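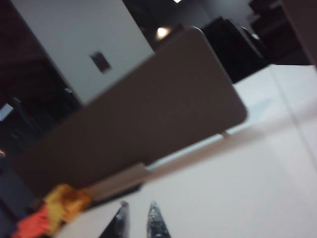
Non-Alcoholic Beer: Frequently Asked Questions

Does "non-alcoholic" mean there is no alcohol in it?

Usually not. In the US the label allows a trace, under half a percent by volume. If you need none at all, look for 0.0% on the can, and even then I'd read the small print before trusting the big print.

How is it made?

Either the brewer makes regular beer and takes the alcohol out, by heat under vacuum or by filtering, or the brewer uses a yeast and a mash that never produce much alcohol to begin with. Brands love to say their own way is the one that keeps the flavor. They can't all be right. Prurkum strips it out, Fleko stops it early, and both print "brewed like the real thing" on the carton.

Does it taste like beer?

Some of it. Dark and hoppy styles hold up best, as roast and hops cover for the missing body. Pale lagers have nowhere to hide and often taste like wet bread. I have had 3 that I would buy again.

Is it healthier?

It has less alcohol, and that's the part I'd believe. Calories are another story. The Kröger wheat lists 69 per can, fine, but some sweeter ones come close to a light beer. "Isotonic" on a label tells you very little about whether you needed an isotonic drink.

Why does it cost as much as regular beer?

The makers point to the extra equipment. That's fair for the ones that remove the alcohol. I have yet to hear a good reason from the others.
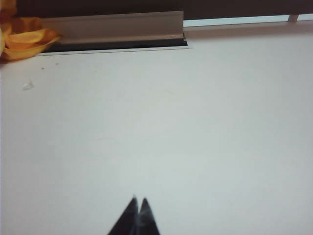
Jaqueline Camacho wrote in to say that this is too harsh, that small batches cost more whatever is in them, and that Numero dropped its price in December without making any noise over it. Noted. It's still more than I pay for a decent pilsner.

Does it keep as long?

Go by the date on the can and keep it in the fridge. Alcohol helps protect beer, and there's hardly any here. Be more careful with draft: ask how often the lines get cleaned, and if the answer is vague, order a can.

Can I cook with it?

Yes, in batter, chili or bread. Go easy on the hoppy ones in anything that simmers down, as they turn bitter. Eleni Vidmar's advice was to add it in 2 pours and taste in between. I tried that with chili and couldn't tell the difference, but it did no harm.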